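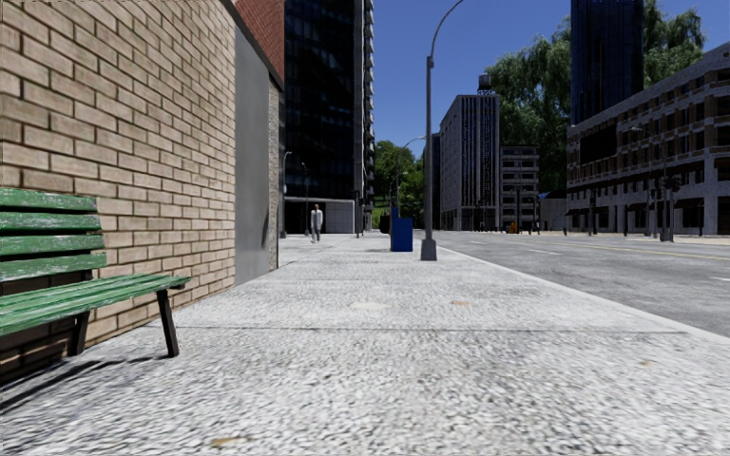 *벽돌담 옆 인도의 녹색 벤치*

세컨드 서브 토스 높이를 낮추는 작업을 5월부터 하고 있다. 중간 기록을 남긴다.

출발점은 Lundau 클럽 단식 리그 경기였다. 1세트를 3-6으로 내줬고 스코어 시트를 정리해 보니 세컨드 서브 득점률이 지나치게 낮았다. 더블 폴트 자체는 많지 않았다. 문제는 들어간 서브의 깊이였다. 서비스 라인에서 한참 짧은 곳에 떨어졌고, 상대는 베이스라인 안쪽으로 들어와 포핸드로 받았다. 이런 리턴 뒤에는 랠리를 중립으로 돌리기 어렵다.

## 토스

기존 토스는 임팩트 지점보다 꽤 높이 올라갔다. 정점에서 내려오는 공을 치게 되니 낙하 속도가 붙고, 타이밍 오차가 그대로 타점 높이의 오차가 된다. 바람이 있으면 좌우로도 흔들린다. 수정한 내용은 다음과 같다.

- 토스 정점을 임팩트 지점 바로 위로 낮춤
- 토스 팔의 출발 위치를 앞쪽 허벅지 안쪽으로 고정
- 백스윙을 줄여 트로피 자세에 더 일찍 도달

세 번째 항목이 가장 오래 걸렸다. 토스만 낮추고 스윙 길이를 그대로 두면 라켓이 늦는다. 처음 2주는 공이 네트 하단에 꽂히는 일이 잦았고, 이 기간에는 경기에 나가지 않았다.

## 스핀

그립은 컨티넨털에서 백핸드 쪽으로 아주 조금 돌렸다. 킥 서브의 회전축을 기울이려는 목적인데, 과하게 돌리면 공이 프레임에 맞는다. 라켓 경로는 왼쪽 아래에서 오른쪽 위로 잡는다(오른손잡이 기준). 임팩트 순간 가슴이 네트 쪽으로 일찍 열리면 회전이 줄고 공이 뜬다. 지금도 피곤하면 이 오류가 나온다.

줄은 Trista 폴리에서 Bastos 멀티필라멘트로 바꿨다가 다시 돌아왔다. 멀티는 팔이 편했지만 같은 스윙에서 공이 길게 나갔다. 변수를 두 개 동시에 건드리면 원인 분리가 안 되므로 당분간 줄과 텐션은 고정한다.

## 연습 구성

한 번 나가면 세컨드 서브만 62구를 친다. 숫자에 큰 의미는 없고 바구니에 들어 있는 공의 수다. 듀스 코트와 애드 코트를 번갈아 쓰고, 서비스 박스 뒤쪽 3분의 1에 떨어진 것만 유효로 센다. 첫 바구니는 유효가 16구였다. 지난주에는 절반을 조금 넘겼다. 다만 상대가 없는 상태의 수치라서 경기에 그대로 적용할 수는 없다.

## 경기 적용

2024년 7월 28일 Trumine 코트에서 5세트제가 아닌 일반 3세트 연습 경기를 했다. 결과는 4-6, 6-4, 6-3. 1세트 중반까지는 예전 토스가 섞여 나왔고, 브레이크를 당한 게임은 둘 다 그 구간이었다. 2세트부터는 애드 코트에서 상대 백핸드 어깨 높이로 튀는 공이 늘었고, 리턴이 짧아져 세 번째 공을 포핸드로 처리할 수 있었다.

듀스 코트는 아직 불안하다. 와이드로 보내려 하면 회전보다 방향을 먼저 의식하게 되고 팔꿈치가 떨어진다. 현재는 바디 쪽으로만 넣고 있는데, 같은 상대와 다시 만나면 읽힐 것이다.

다음 달에는 듀스 코트 비중을 늘리고 퍼스트 서브 토스도 같은 높이로 맞춰 볼 생각이다. 퍼스트는 타점이 더 앞이라 그대로 옮겨질지는 모르겠다. 기록은 같은 시트에 이어서 적는다.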